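About Plalton

Plalton is a small company that teaches robot arms to do what they are told. This sounds like a modest goal. We have been at it for years and can report that it is a wonderful way to lose your confidence in the English language.

Our method is called Brusance. You give the arm an instruction the way you would give it to a coworker, with words left out and a vague wave toward the thing you mean. Brusance makes several guesses at what you wanted, tries each guess in simulation, and throws away the ones that end badly. Whatever survives is sent to the arm. We did not invent guessing, but we like to think we have made it more orderly.

Most of the work happens on a simulated tabletop, where dropping things is free. Each practice run deals out a few flat shapes and letters, and the arm gets one sentence to work from. "Put the letter next to the square" is a favorite of ours, particularly when there are two letters.

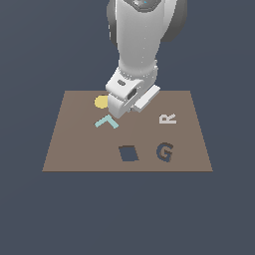

Wei wrote to us after reading an earlier version of this page, wanting to know why we don't simply make people phrase their instructions properly. We tried. We handed out a two-page guide to clear instructions, and people followed it for one morning. The guide is now propping up a monitor, and the method has learned to live with "the other one."

As for results, we tested Brusance on 2000 instructions it had not seen during training. We then set aside 300 of the most ambiguous for a harder test, and wrote 300 new ones that were ambiguous on purpose. It did better on the second set. Apparently we are less confusing when we try, a finding we left out of the abstract.

What it does badly: anything involving "between," and colors that two reasonable adults would argue over. It is also too fond of its first guess. We spent all of March on that last problem and have a longer list of things that don't help, which we will share with anyone who asks.

Our second project, Bivudholm, is the scoring tool that decides whether an instruction was carried out. It is stricter than we are, and has marked down several runs we had already celebrated.

We take on joint projects with labs and with companies that have a sorting or placing task and some patience. Write to us and tell us what you want the arm to do. Phrase it however you like.

Page last updated 10 June 2019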